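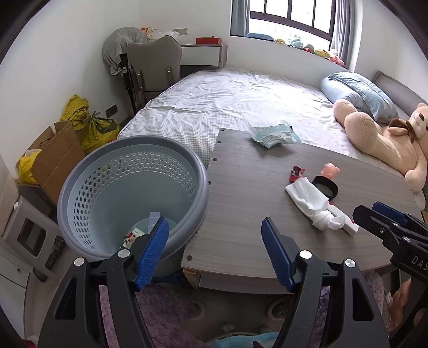
Page last changed: June, by K. Domański

Rented Rooms at Hollau House: Flat-Pack Furniture and Fittings FAQ

Applies to all furnished and part-furnished rooms. The tenancy agreement takes priority where the two differ.

Can I bring my own flat-pack furniture?
Yes. Freestanding items need no approval if they fit through the room door and leave the window and radiator clear. Anything that has to be fixed to a wall needs written approval first. Write to Josefina Vergara at the front office with the product name, the overall dimensions and the position you have in mind.

Where should I assemble it?
In your own room. Hallways and landings are escape routes and must stay clear at all times, including during assembly. Lay panels on a soft, flat surface. A bed or a folded blanket is acceptable; the bare floor in the Skokon wing scratches coated board and is scratched by it.

What hours can I use tools?
Hand tools: 8 a.m. to 9 p.m. Cordless drivers: 9 a.m. to 6 p.m. Hammering in back panels counts as power tool use for this purpose.

Can I borrow tools?
The office lends a screwdriver set, a hex key set, a rubber mallet and a spirit level. The loan period is 4 days. Drills are not lent. If a hole has to be drilled in a wall, Gervasio Leiva does it after approval has been given.

Which walls can take a fixing?
Exterior walls are brick. Partition walls in the Skokon wing are plasterboard on metal studs, with service cables running vertically above each outlet. Partition walls in the Sosa wing are solid block. Adhesive hooks are allowed on painted doors only. They pull the finish off the plaster.

Do I have to anchor a bookcase or dresser?
Any unit taller than 1000 mm must be anchored. Units on casters cannot be anchored and must stay under that height. Keep the anti-tip strap that came with the unit. If it is missing, the office can supply one.

How much weight can a shelf hold?
Use the manufacturer's figure. If you no longer have the instructions, treat the shelf as suitable for clothing and light items only. Board shelves sag under a steady load well before they break, and the sag does not come out when the load is removed. Turning a sagged shelf over is a short-term fix.

The cam locks will not tighten. What is wrong?
Check that the dowel screw is seated to its shoulder. Then check that the arrow on the cam faces the edge of the panel before you turn it. A cam that spins freely has usually been overtightened and has to be replaced. Do not glue it in place.

A screw hole has stripped. Can it be repaired?
In most cases. Fill the hole with wood glue and a hardwood dowel, leave it overnight, and drill a new pilot hole. For furniture that belongs to the house, report the fault and leave the repair to Gervasio.

Can I take apart the furniture supplied with the room?
No. Beds, desks and wardrobes are on the inventory as assembled items. If you want an item removed, ask before the 6th of the month. Storage space is limited and requests are handled in the order received.

My room has a Volturier wall rail. Can I add brackets to it?
Yes, using the brackets in the drawer marked with your room number. Brackets from other systems look similar but do not lock. Room 53 has an older rail and takes no additional brackets.

Where do I put the packaging?
Flatten cardboard and take it to the paper cage behind the Sosa wing. Polystyrene goes in general waste. Leftover wood panels are bulky waste and are collected only by arrangement.

What happens when I move out?
Remove your own furniture. Leave approved wall fixings in place, with the screws in. Holes made without approval are charged at the rate in Schedule B. Questions about a charge go to Carleen Rakena.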